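Guvholm Toy Library – Your Questions Answered

Hello and welcome! We get a lot of lovely emails asking how the toy library works, and a fair few of the same questions come round again, so we've put the answers together on one page.

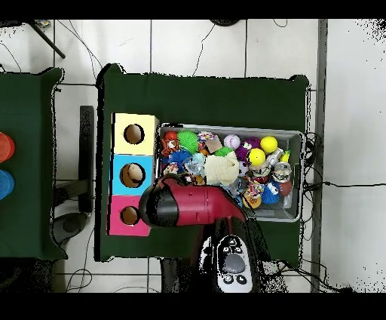
If you've never used a toy library before, think of it as the book sort, only noisier. You join, you borrow, you bring things back, and your child gets something different to play with without your cupboards filling up.

Who can join?

Anyone looking after a child, really. Parents, grandparents, foster carers, childminders, an auntie who has the little ones in the summer holidays – you're all very welcome. You don't have to live in Guvholm itself, and we have plenty of families who come over from Collen on the bus. Childminders and playgroups need the group membership, which lets you take more home at a time.

How much does it cost?

A family membership is £38 a year, and that covers all the children in your household. There's nothing extra to pay each time you borrow. If £38 in one go is a stretch, do have a quiet word with whoever is on the desk, or drop us an email, and we'll sort out smaller payments. You won't be asked to fill in a form about your income or explain yourself.

What do I need to bring when I sign up?

Something with your name and address on it, such as a council tax letter or a bank statement (on your phone is fine). The children don't need anything at all, and it's perfectly all right to join without them if you fancy choosing in peace!

How many toys can we take home?

Up to six items on a family membership. A jigsaw counts as one item, and so does a whole box of train track, so you can go home with rather a lot if you choose cleverly. Dressing-up outfits count as one each, hat included.

How long can we keep them?

Five weeks. We used to say three, but so many people told us that their child had only just warmed up to a toy when it had to go back, and we thought that was a fair point. You can renew once by email unless another family is waiting for it.

What happens if we're late?

We'll send you a friendly reminder, and then a slightly less friendly one. We don't charge fines. We do ask that you bring back anything that's been reserved as soon as you can, as there may be a small person at the other end who has been asking about it every morning.

Something got broken. Are we in trouble?

Not at all. Toys get played with and now and again they come to a sad end. Please tell us when you bring it back and pop all the bits in the bag, even the tiny ones, as we can often mend things with a bit of glue and patience. We only ask for money towards a replacement for the larger items, such as the ride-ons and the wooden kitchen, and we'd always talk to you about it first.

We've lost a piece. What should we do?

Have a look under the sofa, then down the sides of the car seats, and then let us know. If it turns up months later, still bring it in! We keep a drawer of strays behind the desk and it's a real pleasure to put a jigsaw back together again. Every puzzle bag has a label showing how many pieces ought to be inside, so it's worth checking before you set off home.

How do you clean everything?

Hard toys are wiped down with warm soapy water when they come back, and again with a child-safe cleaner. Fabric things go through the machine. We'd be grateful if you could give toys a quick wipe before returning them, particularly after anything involving yoghurt. If there's been a tummy bug or chickenpox in your house, please hang on to your toys until everyone is better and mention it when you return them.

My child won't give a toy back. Any advice?

Oh, we do sympathise. Many families find it helps to let the child hand the toy over themselves and choose the next one straight away. Others like to say goodbye to it properly the night before. And if it's true love, just renew.

Do you have anything for children with additional needs?

Yes, and we're adding to it all the time. There's a sensory section, some switch toys, and easy-grip puzzles and cutlery sets. You can borrow from here on the ordinary family membership. The Adugna room next door is kept quiet for the first hour of each session, with the lights turned down, and you're welcome to use it whether or not you're borrowing.

Can I give you our old toys?

Usually, yes please. We're always short of building bricks, dolls' clothes and games for the over-sixes. We can't take soft toys, anything with a battery cover missing, or car seats. Please ask before bringing big items, as the store cupboard is almost full and we do like to be able to shut the door.

Can we hire things for a party?

You can! The Liler party box has skittles, a parachute, beanbags and a play tunnel, and members can book it for a weekend. March is always busy for birthdays, for some reason, so get your request in early.

Is there parking, and can I bring the pushchair in?

There are a few spaces at the back, and a ramp at the side door. Pushchairs can come right in, though on a wet day we'd ask you to leave them in the porch.

Still wondering about something? Send us an email or ask at the desk next time you're in.

Page last updated 26/06/2019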